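Lists > Fittings and Small Furniture > Baskets and trolleys

Sunday
Posted by Efe Shehu

Corrado Cocco wrote:
> We are replacing 76 wire baskets at the Trelby shop and Grinia have
> quoted for a plastic one with a metal handle. Does the handle stay
> attached when the basket is picked up off a café table by one side?
> Ours used to spring out of the rim.

Corrado,

We have had the light grey one with slotted sides on trial for 3 weeks. The handle is metal, and a wire end hooks into the rim through a small loop. The fixing is simple and you can inspect it without tools.
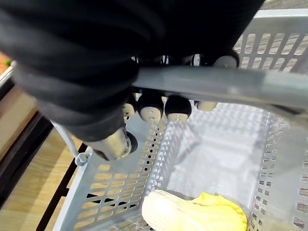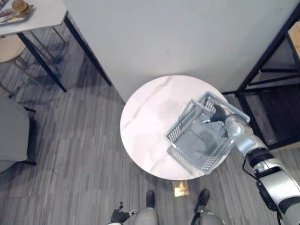

On your question: ours has not sprung out so far. The load matters more than the angle. I would keep each basket under whatever Grinia state in writing – the figure I was given by telephone did not match the quotation, so ask again.

Two other points. The slots let crumbs and grit through, so wipe the table as well as the basket. The floor of ours is smooth and cleans with a damp cloth, but labels leave glue on it.

Dramier wanted 630 for a batch of 158, delivery to Cáceres extra. I have not compared that with Grinia at your quantity. Check whether spare handles are included – they were a separate line on ours.

Efe

Last updated: January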